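Electoral boundaries should follow the way people live

The draft map for the district of Lehtinen came out in November, and I have read it more often than I would like. It moves 3,188 voters out of Lehtinen and into Nasturance, the big rural seat to the north. Most of them live in Prondunance, a town that does nearly all its business to the south. I think the proposal is wrong, and I think the reasoning behind it deserves more argument than it has had.

The case for the change is simple enough. Lehtinen has grown and Nasturance has shrunk. The two seats are meant to hold similar numbers of voters, and on the latest roll they don't. Move Prondunance across and the gap closes to 1,306. On paper the job is done.

I have no quarrel with equal numbers as a starting point. A vote in a small seat shouldn't count for more than a vote in a large one. But the rules allow some room either side of the average, and that room exists so the people drawing the map can take account of roads, schools, councils and the plain fact of where people go during the week. The draft uses very little of it.

Prondunance shares a high school with the suburbs of Lehtinen. It shares a hospital, a bus line and a water supply. Its council submissions are about the same highway interchange everyone in Lehtinen complains about. Nasturance is mostly grazing country, and its member spends a lot of time, quite properly, on freight rates and drought relief. Whoever holds that seat will have to drive most of a morning to hold an office day in Prondunance, and I doubt there would be many of them.

Party advantage comes up whenever boundaries are discussed. I have seen it claimed that the shift helps the government, and I have seen it claimed that it hurts them. The booth results from last time don't settle it. I would object to the change either way. 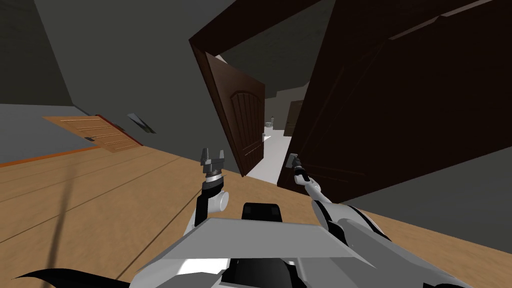
An open door onto a hallway.

There is a better option. Dastimton sits on the western edge of Lehtinen and already looks north for its saleyards and its sports league. Moving it would leave a wider gap between the two seats, though still inside the limit. The draft report gives this idea 3 sentences and drops it for reasons of "numerical preference". That is a thin basis for splitting a town from its own high school.

The objection period was 11 days, with one public hearing that started at 2 pm, when most people in Prondunance are at work. A longer period and an evening hearing would cost very little. The final map will probably stand for several elections — long enough for a child starting school now to be voting on it. I have put in my objection and asked that the Dastimton option be costed and published before anything is signed off.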